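Folding Deserves a Place on the Timetable

Findwood Residential College will review its household skills course in March, and the proposal before it would remove the sessions on the care and folding of clothes. The college should keep them.
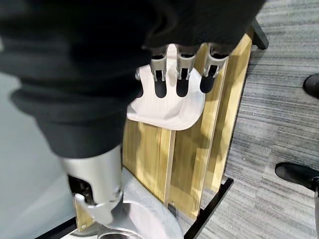
The case for removal rests on time. The course runs for six weeks, and three of those are given to laundry, folding and storage. Critics hold that students can learn such things at home, or do without them. The condition of the shared closets in Galindo Hall suggests that many arrive without having learned them and leave in the same state.

Heavy knitwear shows the difficulty best. A dark sweater left on a hanger all winter will stretch at the shoulders, and one pushed into a drawer takes up the room of several shirts. Folded flat, with the sleeves laid across the back and the ribbing kept straight, it stores well and comes out fit to wear. The method takes a few minutes to show and a good deal longer to do well - thick cloth slides, bunches and hides its own seams.

There is also the matter of cost. Last year the college set aside $3000 to replace clothing in its loan wardrobe, which supplies coats and sweaters to students who come without them. Of that sum, $721 went to knitwear alone. Careful storage will not remove this expense, but the college has a duty to teach the care of garments it buys and lends.

Supporters of the proposal would give the hours to budgeting. Budgeting is a worthy subject, and the spring term has room for it. A student who looks after a good sweater for several winters has in any case learned something about money.

The review should retain the three weeks as they stand and provide a proper folding table on each floor of Galindo Hall. Written comments may be left at the college office until 23rd February.

Related items
Galindo Hall laundry room hours extended
Loan wardrobe seeks winter coats
Drirnulia Street footpath to reopen
Opinion: The case for a shared kitchen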